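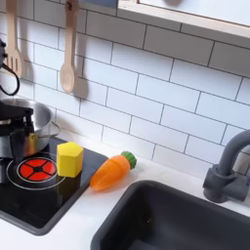
**Quanto deve uma instituição reservar para equipar uma primeira bancada de manipulação robótica?**

O valor do braço mais uma verba própria para tudo o que fica à volta dele. No nosso plano para o próximo exercício, essa segunda parcela tem linha separada e não pode ser absorvida pela primeira.

08/10/2020

**1/**
A Skendatum inicia hoje a publicação dos critérios que orientam a aquisição de equipamento para as suas bancadas de ensaio em ambiente doméstico. O documento completo segue para as unidades parceiras ainda em outubro. Nesta sequência ficam os pontos sobre os quais recebemos mais pedidos de esclarecimento.

**2/**
O pedido de verba está dividido em quatro rubricas:

- braço e controlador
- garras e peças de desgaste
- mobiliário e objetos de ensaio
- assistência e formação

As transferências entre rubricas carecem de autorização escrita da direção técnica.

**3/**
Foram recebidas propostas da Vuvano e da Akpalu. Ambas cumprem os requisitos mínimos do caderno de encargos. As diferenças encontram-se nos prazos de entrega, na cobertura da garantia fora do horário normal e no regime de substituição dos dedos da garra.

**4/**
Quanto a este último ponto: a proposta da Vuvano inclui um jogo de dedos sobresselente. A da Akpalu fornece-os à parte, a 371 euros por jogo. A comparação entre propostas será feita com o consumo previsto para todo o período de utilização, e não apenas com o preço de entrada.

**5/**
O contrato de assistência tem um teto de 1750 euros por ano e por bancada. Acima desse montante, a unidade requerente deve apresentar justificação própria. As deslocações do técnico contam para o teto.

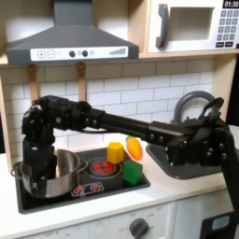 **Rubrica C · Mobiliário e objetos de ensaio**

**6/**
A cozinha de brincar mantém-se como mobiliário de referência. Oferece fogão, lava-loiça, torneira e prateleira superior num único módulo, a uma escala compatível com tarefas de pegar, pousar e introduzir objetos num recipiente. Os blocos de cor e os alimentos de brincar, como a cenoura, entram na mesma rubrica que o módulo.

**7/**
A dotação da rubrica C é de 500 euros por bancada. Cobre o módulo, o tacho metálico, os utensílios e a reposição dos objetos pequenos. Não cobre iluminação nem fixações à parede, que pertencem às despesas gerais do edifício.

**8/**
Recomenda-se que os objetos de ensaio sejam comprados em duplicado, na mesma encomenda. Os fabricantes alteram tons e dimensões sem aviso, e uma peça reposta meses depois pode já não ser comparável com a original. As referências do fornecedor devem constar do inventário.

**9/**
Antes de assinar qualquer nota de encomenda, a unidade deve confirmar no local:

- o alcance do braço sobre toda a bancada, incluindo a zona do lava-loiça
- a folga entre o antebraço e os elementos superiores do móvel
- o percurso dos cabos junto à garra em toda a amplitude de movimento
- a distância ao quadro elétrico

As medidas de catálogo não substituem esta verificação.

**10/**
O prazo de entrega considerado no planeamento é de 6 semanas após a adjudicação. As unidades que prevejam iniciar ensaios antes dessa data podem solicitar a cedência temporária de uma bancada do programa Wornidance, sujeita a disponibilidade e a termo de responsabilidade.

**11/**
Sobre a formação: cada bancada deve ter dois operadores habilitados antes da primeira utilização. O custo está incluído na proposta da Akpalu. Na da Vuvano é faturado por sessão e deve ser inscrito na rubrica D.

**12/**
Pedidos de esclarecimento devem ser dirigidos por escrito ao serviço de compras, com indicação da rubrica a que respeitam. As respostas de interesse geral serão acrescentadas a esta sequência, sem identificação da unidade requerente.

**13/**
Aditamento à publicação 7: o transporte e a montagem do módulo estão incluídos na dotação da rubrica C. A versão anterior do quadro de rubricas, que os colocava na rubrica D, fica sem efeito.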